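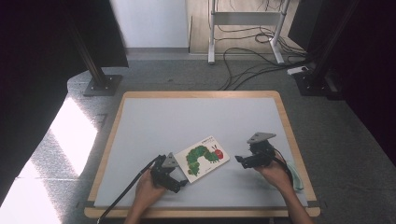

Seventeen players in June and two by the fall, a reader wrote under our last piece on the Notness tour, and they still print "live orchestra" on the poster, so who exactly is checking?

I took that to the show's music director, who agreed to talk on the condition that I leave the name out. We met in a coffee shop two blocks from the theater in Cowie, in the gap between the matinee and the evening show. I had seen the matinee. I had liked the first act more than I wanted to and the second act a good deal less, and I said so before we sat down, which seemed fair.

"Most people like the second act better," the music director said. "It has the big ballad."

It does have the big ballad. The ballad is where I started having doubts. From row F you can see straight down into the pit, and what I saw during the loudest string passage of the night was a drummer turning a page and a keyboard player with one hand in her lap. The strings swelled anyway.

"That's Prendero," the music director said, without any embarrassment. Prendero is the playback system Rastum, the producer, has licensed for the tour. It holds recorded parts for every instrument that isn't in the pit, and it follows a conductor who taps the tempo on a pedal. "People hear 'track' and they think karaoke. This isn't a track. I can stretch it. If my lead wants to hang on to a note, I hang on with her and the strings wait for both of us."

I asked who played those strings.

"Session players. Good ones. They were paid for the session."

Once?

"They were paid for the session," the music director said again, and drank some coffee.

The reader's numbers needed some work. Notness opened its out-of-town run with 17 musicians, and that figure is in the old program, which I have kept. The tour now carries a smaller group that changes from stop to stop, depending on the local contract. In Cowie I counted a drummer, a bass player, a guitarist, a reed player and two keyboards. So the reader was wrong about two, unless he meant keyboards. I offered this as good news for the company, and the music director laughed.

"Tell him two is the touring minimum. We've done it once, with a storm and a stuck van. I don't recommend it. You feel very alone down there."

And did the audience that night get any of its money back?

"The audience that night stood up at the end."

I heard a version of this answer several times over the hour, and I never got comfortable with it. Audiences stand up for nearly everything now. They stood at the matinee I saw, including the man beside me, who had slept through most of a duet. A standing crowd may tell you the show is wonderful, or it may tell you the parking garage closes at eleven. I put it to the music director that an ovation is weak evidence.

"Sure. But what would you take as strong evidence? You'd have to put the full band in one night and the small one the next and ask people which they liked."

Has Rastum tried that?

"Not that I know of."

I asked Rastum the same thing in writing. The reply ran to four sentences and said that the tour "delivers the full Notness sound in every venue." I wrote back to ask what "full" meant and had heard nothing more when this went up on November 27, 2024.

The case for the small pit is money, and the music director makes it better than the company does. The tour is booked for 59 cities. Every extra chair in the pit means a hotel room, a per diem and a seat on the bus, and a show without a movie title to lean on does not sell out the middle of the week. The house in Cowie holds 2,295. The balcony was dark at the matinee, and there were gaps in the orchestra section as well.

"You want 17 players? I want 17 players. I'd cry. But with 17 we play maybe the big cities and go home, and then Cowie gets nothing," the music director said. "I grew up in a place like Cowie. The first show I ever saw had a piano and a guy with a trumpet. I didn't ask where the strings were."

It's a good story, and I believe it. I also think a piano and a trumpet is a different deal from what Notness is selling. The piano and the trumpet were right there making all the noise you heard. My ticket cost more than my shoes and the program credits an orchestrator, an additional orchestrator and a "digital music designer," in that order, with the last one in smaller type.

"I'd put that one first, to be honest with you," the music director said. "Hardest job in the building."

We talked for a while about the score itself. I had come in expecting to be told that every bar was precious, and got something closer to a shrug. The opening number is "busy." The tavern song is "fun to play and murder to sing." The ballad, the one that was all over my feed last winter in a bathroom-mirror version with harmonies, used to be in another key and had another verse, about the mother, that was cut before the opening.

"It was the best verse. It also stopped the show dead. Both things were true and the second one won."

I asked whether the song would have got the show on the road at all without the clips. There was a long pause here, and the milk steamer went off behind us, so some of what came next I had to ask for again.

"Probably not. I go back and forth. The clips sold the first stops, no question. By now I think people come because it's the show that's in town." Then, after a moment: "They do film it, though. Every night, phones up, second they hear the intro. We used to make an announcement. We stopped."

Why stop?

"You'd have to ask marketing."

I suspect I know what marketing would say. The official account reposts those clips, shaky ones too, with the back of somebody's head in them, and a theater that forbids filming in its lobby signs is happy enough to be tagged. I raised this. The music director said that the cast gets nothing from it either, and seemed to find that a more interesting complaint than mine.

On the poster, at least, I got a straight answer. Should it say "live orchestra" when a fair share of the orchestra was recorded in a studio?

"I'd say 'live band.' I've said it in meetings. A band is what we are, and we're a pretty great one, you should come down after and hear the reed player warm up. But 'orchestra' is in the contract for the artwork, and the artwork was printed before I was hired."

So it could be changed on the next printing?

"It could be."

Will it?

"You have their email address, you said."

I do, and I have sent that question too. I went back for the evening performance on a ticket I paid for, up in the balcony this time, which they had opened. From there you can't see into the pit at all. The ballad sounded enormous. The lead held the last note longer than she had in the afternoon, and the strings held with her, and I couldn't have told you which of what I was hearing was in the room. The woman in front of me had her phone up for the whole thing. I still want the poster fixed.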